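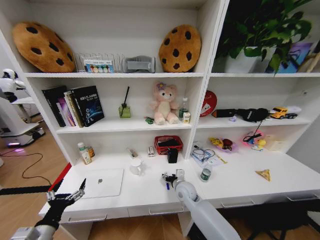 Ostus Desk and Hutch, White
Made by Tarum

The Ostus is a full-length desk with an open-compartment hutch mounted over the rear of the work surface. Desk and hutch ship in separate cartons and are joined with 15 bolts. A hex key is included.

Load limits
Desktop: 74 kg, spread evenly
Each hutch shelf: 15 kg
Limits apply only when the hutch is fixed to the wall. Brackets are supplied; wall screws are not — choose a type that suits the wall.

Shelf use
Stand tall books at the ends of a compartment. Books left leaning for long periods will bow at the spine. Keep reed diffusers upright on a tray, as scented oil softens the finish.
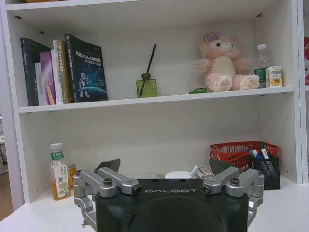

Finish
Matte white, two coats. Tested to 4,000 rub cycles with a damp cloth. Clean with water and mild soap. Touch-up paint is sold under the name Zavau White.

Delivery
Ships from the Nedelcu warehouse. Allow 33 days for orders of more than one unit. Units built before March use the older bracket — quote the carton number when ordering spare parts.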